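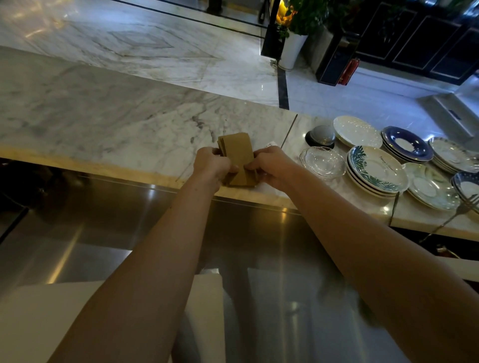

Sorting a stack of brown sheets at the counter.

I have wanted to see inside the Vendthorpe mill ever since we moved to this side of the river, and in November they finally opened the doors for a Saturday. If you've driven out on the Welberg road you know the building, the tall brick one with the white cap on top that looks like it belongs on a lighthouse. I'd always assumed it was shut. It isn't! They grind there four days a week, mostly wheat and rye, with a little buckwheat in the fall, and you can buy the flour at the side door if you know to knock.

The tour was supposed to take an hour and we were there for closer to three. There were some 60 people waiting when I pulled in, a lot more than they had planned on, so they split us up and sent half of us to the river side first. I got the river side and I'm glad, since that's how the grain used to arrive. You can still see the iron rings in the wall where the boats tied up. The stone around them is worn into smooth hollows, deep enough to put your fist in, and every kid in the group did exactly that (so did I).

Our guide was Edit Antal, who has been the miller for nine years and talks very fast. She started us on the ground floor with the wheel pit. The wheel itself doesn't drive the stones anymore. It was taken out of service when the bearings went, and the stones have run on an electric motor for decades, but they've kept the wheel and they turn it by hand once a month so it doesn't settle. She let two of the teenagers have a go. It took both of them leaning on it before anything moved, and then it went around with a groan that I felt in my shoes.

From there it's stairs all the way. The grain goes to the top of the building first and then falls through every stage on its own weight, so if you want to see the process in order you have to climb to the top and walk down. The stairs are more like ladders by the fourth floor. Wear real shoes. One man turned back at the third landing and waited for us in the yard, and he said later he'd had a very nice time talking to the truck driver.

The top floor was my favorite. It's all bins, big square ones made of planks, with chutes going off in every direction, and it smells like the inside of a cereal box. There's a little door in the cap that you can lean out of and see clear across to the Butt hills. Painted on the wall beside it are pencil marks and initials from people who worked up there, some of them with the weather noted next to them. "Snow, no wheat." "Rain all week, rats." I could have read that wall all afternoon.

One floor down is the cleaner, and this was the machine I had read about. It's a Zultix, painted dark green, and it shakes. That's really all it does, it shakes the grain over a series of screens and a fan pulls off the chaff, but the whole floor shakes along with it and you have to shout. Edit opened the drawer at the bottom to show us what gets pulled out of a single day's wheat. Small stones, mostly, plus a lot of straw and a coat button. She keeps the buttons. There's a jar.

Then the stones. There are 2 pairs, one for wheat and one for rye, and only the wheat pair was running that day. I hadn't understood how slow they are. I had pictured something frantic, and the top stone just rolls around at the pace of a merry-go-round while the flour comes dribbling out at the edge. She had us each hold a hand under the spout and rub the flour between finger and thumb. Too warm and the stones are set too close, too gritty and they're too far apart, and she adjusts them all day by feel, a quarter turn at a time. Mine felt like flour. The woman next to me, who bakes, said "oh, that's lovely," and I nodded like I knew.

Every so often the grooves in the stones have to be recut, a job that takes the better part of a week with a hammer and a pick. One of the old stones is lying out flat on the second floor so you can trace the pattern. Somebody asked how long a stone lasts and the answer was longer than a miller, which got a laugh, but she meant it. The rye pair was already there when her teacher's teacher started.

Downstairs again they had set up a sort of market in the old cart shed, with the neighbors selling honey and apples and a very good onion tart. People stood around with paper plates and compared what they'd bought. 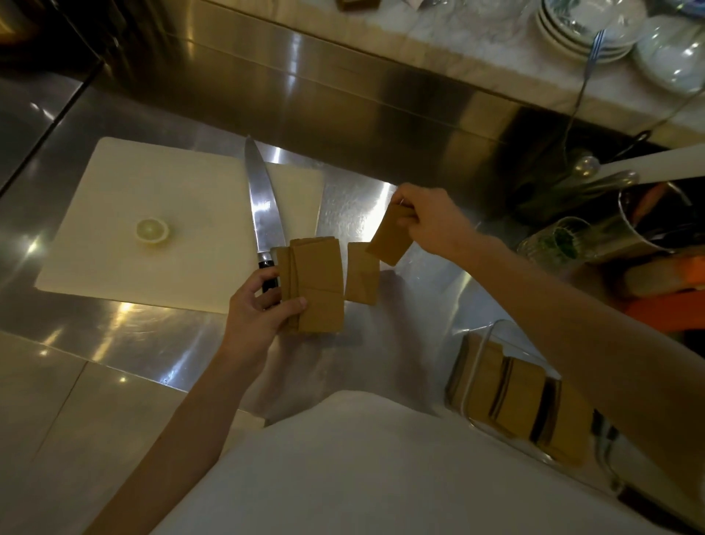

I bought wheat flour, rye flour and a small bag of the buckwheat, and carried them back to the car in two trips. The buckwheat had a number penciled on the bag, 328, and when I asked, it was the batch. They write down the farm and the field for every one, going back years, in ledgers kept in the office behind the shed. You can ask to see your page. Mine came from a field just past the Welberg turnoff that I must have driven by a hundred times.

A few practical things if you want to go. Parking is in the field across the road and it gets soft after rain. The tour is free, with a box by the door for the roof fund. The upper floors aren't heated and in November you will feel it, so bring a sweater and leave your good black coat at home (I'm still brushing flour out of the collar). There's no elevator, but the ground floor, the yard and the cart shed are all level, and you can watch the flour being bagged from there without climbing a thing. Small kids are welcome as far as the second floor.

I've made pancakes from the buckwheat twice since. The first batch stuck and the second was wonderful, dark and a bit nutty, with butter and some of that honey. They're planning another open day in the spring, when the river is high, and Edit says she might let water onto the wheel for a few minutes if the new bearings have come by then. I've already put my name down.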